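Soup Worth Crossing Town For: What Makes a Good Bowl in Waketwood?
Food and Culture Project, Group 2
Yichen Qian and Baiba Koppel

Where the idea came from

We both moved to Waketwood for school and we both complained about the soup. Yichen grew up on hand-pulled noodles and Baiba grew up on sour rye and beet soups, so we came at it from opposite ends, but the complaint was the same: too much salt, too little time on the stove. Then one rainy evening we ducked into Arriaga, a narrow place behind the bus depot, and had a chicken and corn soup so good that we stopped talking for most of it. We decided that night to drop our first topic (food truck permits, sorry) and write about soup.

The question we settled on was simple. When people in this town say a soup is good, what are they talking about? Is it the broth, the portion, the price, the room, the person who brings it to the table? We wanted to compare our own scoring with what regular customers say, and see where the two split apart.

How we did it

We picked 11 restaurants that serve soup every day as a main dish. Places that only do a cup on the side of a sandwich were left out, and so was the dining hall. Each restaurant got a visit from both of us at lunch and another at dinner. We ordered the soup the staff told us to order, even when we wanted something else.

Every bowl was scored out of 100. Broth counted for 40 of those points, what was in the broth for 25, temperature at the table for 10, bread or rice or whatever came with it for 10, and value for 15. We wrote our scores down separately, before comparing, and then took the average. At first we had a category for looks, but we dropped it after the second restaurant. Brown soup looks brown.
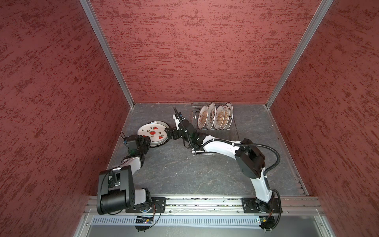
Two arms mounted on the front rail, with the red walls behind.

The second part was a short paper survey. The restaurants let us leave cards near the register with three questions: what did you eat, what did you like most about it, and would you order it again. We got 402 cards back, far more than we had hoped for, and some of them are wonderful. One person filled both sides with an argument about dill. We sorted the answers to the middle question by hand into groups (broth, ingredients, portion, price, service, memories) and each of us sorted the whole stack so we could check one another.

Sorting took much longer than we planned. "Tastes like it should" caused a fight that lasted a whole afternoon. Yichen wanted it under broth and Baiba wanted it under memories. In the end it went under memories, along with "like at my aunt's" and "reminds me of being sick, in a good way."

What we found

Broth was the most common answer, and by a comfortable margin. That matched our scoring, where the places with the best broth nearly always ended up on top. Memories came next, which we did not expect at all! We had almost left that group out. Portion size followed, and price came in lower than either of us would have guessed in a town full of students.

Arriaga took our highest score, at lunch and again at dinner. The corn soup has a thin, clear chicken stock with a lot of lime in it, and the corn is cut from the cob in chunks so you have to pick it up and get messy. The cook told us the stock goes on before sunrise and is strained twice. We also loved the squash soup, but that was off the menu by April and we only got to try it once, so it isn't in the scores.

Falleo was where we disagreed the most. It sits right on Plandaseck Street, it has the loudest dining room of any place we went to, and its specialty is a thick bean and sausage soup with a slab of toasted bread already sinking into it. Baiba adored it. Yichen thought the bread should come on the side and took off points for it on both visits. The customers were on Baiba's side: the bread came up on card after card, and a few people said they order the soup just for that soggy bottom layer.

The best surprise was how much temperature mattered once we started paying attention. We gave it only 10 points, and we would give it more if we did this again. A good soup that reached us lukewarm never recovered. Two places lost a spot near the top because of it, and in both cases the dinner bowl was worse than the lunch bowl. Our guess is that the bowls are warmed at lunch, when someone is standing at the pass, and skipped when the evening gets busy. We asked at one of them and were told, very kindly, that we were probably right.
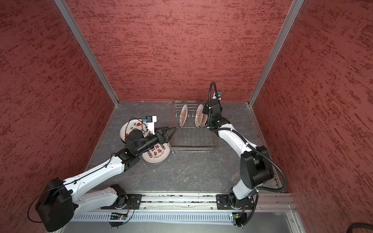
Noodle soups were harder to judge than the others. The noodles keep cooking while you eat, so the first bite and the last bite are nearly two different dishes. We ended up agreeing to score at the halfway point, with a note about how it finished. That rule should have been written before we started, and the first two noodle bowls had to be scored over again on a return trip (we did not mind).

Problems with the project

Our cards were in English only. At least four of the restaurants have plenty of regulars who would rather write in another language, and we missed them. The cards also sat by the register, so they were filled out by people who had a minute to spare. Anybody rushing back to work walked right past.

The staff knew us by the second visit. At Falleo we got extra bread. We scored what we would normally have been served, as well as we could, but a stranger's bowl might be a little different from ours.

We also never found a good way to score for mood. Baiba had a cold during one week of dinners and everything spicy went up several points. We left those scores in and marked them in the table.

What we would do next

We'd love to go back in winter with the same scoring sheet. Every kitchen we talked to said the recipes change when it gets cold, and the corn soup at Arriaga becomes a pork and hominy soup that the regulars talk about with real longing. Yichen wants to add a section on toppings. Baiba wants cards in more languages and a bigger space for the answer about what people liked, as so many of them ran out of room and wrote up the margins.

The full scoring table, a blank survey card and our list of sorted answers follow in the appendix.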